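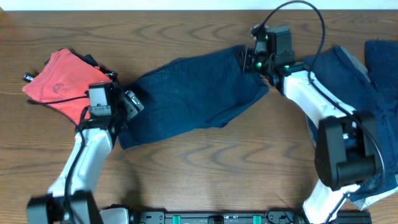 Pleteo two-arm base rail, reviewed after a shared workshop build

Home Reviews Builds Parts Forum About

Filed under: Robotics at Home > Frames and Mounts

Reviewed by Geetha Annamalai, January 3, 2024

The Pleteo is a base rail for mounting two small arms on one tabletop. It comes as a black rail with mounting holes along its length, a bag of fittings, and bright green tabs that set into the rail. Arms, grippers and cameras are not included. I bought mine for a laundry-handling build at the Plandau workshop, where Rui Macedo and I share a bench, and it has been in use since November.

Before the Pleteo, each arm sat on its own plate with two clamps. That works for one arm. With two, the distance between bases drifts every time someone leans on a clamp, and a drift of 2 mm at the shoulder is enough to spoil a handover of cloth at full reach. The rail was meant to fix the spacing and leave the rest of the setup alone.

Assembly

Unpacking to first motion took 55 minutes, including one mistake. The instructions show the shoulder plates fitted after the rail is fixed to the table. Do it the other way around. With the rail down, the inner screws on each plate are hard to reach with a normal hex key, and I took everything up again to get at them. The screws are supplied in one length only and are slightly long for thin plates. I used washers from the workshop drawer.

The rail is 756 mm end to end. Check that against your table and against the reach of your arms before ordering, as there is no shorter version. On our wooden table the arms angle up and in from each end and meet over the middle with a useful patch of open tabletop between them. Arms much shorter than ours would struggle to pull a cloth tight and lower it again.

The holes are evenly spaced and clean. None needed reaming. The green tabs press in firmly but have no positive click, and the manual is vague on how far they should go. I pushed until they stopped.

Rigidity

Good. I ran the standard test we use for any mount: drive one arm to full extension, stop it hard, and read a dial gauge on the other base. The needle moved on the old plates and barely moved on the rail. Whatever flex remains in my setup comes from the table.

The rail does couple the two arms. If one stops abruptly, the other feels some of it. For rigid parts I doubt it matters. For cloth it shows as a ripple in the held edge, and I lowered the acceleration limit to suit.

Cloth work

Our test load is clothing, mostly t-shirts and dark cotton pieces, left crumpled on both sides of the work area. The arms pick a piece by two corners, stretch it across the middle and try to lay it flat. Stretching at a diagonal, one gripper higher than the other, is a good check on base spacing: if the geometry in software is wrong, the fabric goes slack or the fingers slip. With the bases fixed, I measured the spacing once and have not edited the value again.

Navy on navy remains a problem for the wrist camera when a held piece passes close to another garment of the same color. No rail will help with that. Arnaldo Meireles suggested keeping the salmon-red shirt in the pile as a reference for exposure, and I have kept doing it.

One limitation does belong to the rail. It crosses the near side of the table, and fabric pulled toward it can catch on the fittings between the bases. Low-profile covers would solve this. Pleteo does not sell any. I have printed a pair, and they stay on with tape.

Cable routing

The weakest part of the product. There is no channel in the rail and no tie points near the shoulders, so the cables have to be dressed along the arms. Ours loop up the outer side of the links. The gripper end needs a generous arc or the wrist rotation will tug on the connector, and a generous arc is also one that can drag across clothing lying beside the arm. I have shortened the left cable twice and am still not satisfied with it.

Jordan Hulme runs the same rail at Cordeiro with cloth-wrapped cables fixed at the shoulder. He reports fewer snags. I have not tried it.

Price and alternatives

I paid nearly 400 dollars with shipping. The Zallorik rail costs less and has a cable channel, but its holes did not match my shoulder plates and the adapter was out of stock for the whole time I was looking. A length of aluminum extrusion would be cheaper than either if you have a drill press and an afternoon. Sérgio Esteves built one that way for a pair of lighter arms, and it has held its alignment.

Good: hole accuracy, stiffness, repeatable base spacing.
Bad: no cable management, screws in one length, assembly order in the manual.

I would buy it again for a fixed two-arm bench. For a setup that gets packed away after each session, separate plates are less trouble. The next job on mine is a proper strain relief at the left shoulder, and I will add a note when it has run for a few weeks.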